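Open day at Mutell, Drirnby

May 27, 2022

I had wanted to see the Mutell building from inside for a long time, because I pass it by bus and it has no windows on the street side. They opened the doors for visitors from 13 to 15 o'clock, so it was a short visit and I did not manage to see everything. I write mostly about the room with the breakfast table, where I stayed the longest.

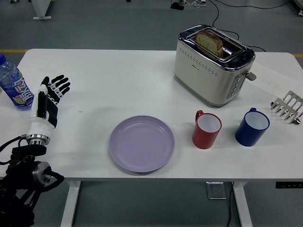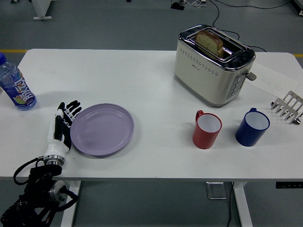

Breakfast table, with the toaster and the lavender plate.

Mutell has several rooms where everyday household things are put out on tables and used, again and again, in the way people use them at home. One room is for breakfast, one is for laundry and one is for what they call "small jobs", like sorting letters or closing jars. Our guide was Hertta Ikonen. She has worked in the building for two years and she chooses many of the objects herself, in ordinary shops and sometimes at the flea market.

I asked her how one chooses a plate. It sounds like a silly question, but she had a long answer. A plate with a raised rim is easier to take up from a flat table than a plate which lies close to the surface. The colour is important too. White crockery on a white table is difficult to see well, and she said that older people in her family have complained of the same at home. Lavender was her own choice, and her colleagues teased her a little for it. I liked it. It made the breakfast look friendlier than the grey floor would let you expect.

About mugs she was more strict. She wants them with a handle where fingers can really go in, and she likes a white inside, so that you see how much is left to drink. A red one and a dark blue one are good together, she explained, because when two people talk about "the red mug" there can be no mistake. At my home we have a cupboard with 93 different cups (my mother-in-law gave us most of them) and such a mistake happens every morning.

The toaster got the most questions from visitors. A man in our group wanted to know why they keep a model with two slots, when a family needs four. Hertta said that the width of the toaster decides the whole table. With a big one there is no place to put down a plate in front, and then you hold the hot slice in your hand and look around for where to leave it. I do this every day and never thought of the reason. She also prefers when the lever is easy to reach from the side, and the slice must stand up high enough that one can take it without touching the metal. Small rolls are bad for this — they stay down in the slot and somebody always comes with a fork.

There was also some talk about bread. In the breakfast room they use sliced bread with a firm crust. Soft white bread bends when you pick it up by a corner. I asked if they eat the toast afterwards and she laughed and said that there is a bakery across the road.

From there we went to the laundry room, but our group was too large and I saw mainly the backs of other people. I heard that folding towels is harder than folding shirts if the towel is thick. In the third room I had more luck. The jars there came from Juška, which is a small maker of pickles from the same region, and a girl of maybe ten years opened one faster than all the adults. She was very proud, and so was her father.

The café was run by Rondero, the firm that has the lunch restaurant on the ground floor. Coffee was free, the cinnamon bun was not. The queue was long and there were too few chairs, so most of us stood with the bun in one hand and the cup in the other. I would put the café in the yard next time if the weather is good.

Some practical information, if you think of going to the next one. From the station take bus 2 and get off by the petrol station, not at the stop with the name Drirnby, which is on the wrong side of the railway. There is a cloakroom but no lockers. Small children are welcome in all the rooms, only pushchairs must stay downstairs. The tours were in English and in Finnish, and Hertta changed between them without any effort — I was quite jealous.

I came home a bit after four and moved our toaster to the back of the worktop. My husband has already moved it again.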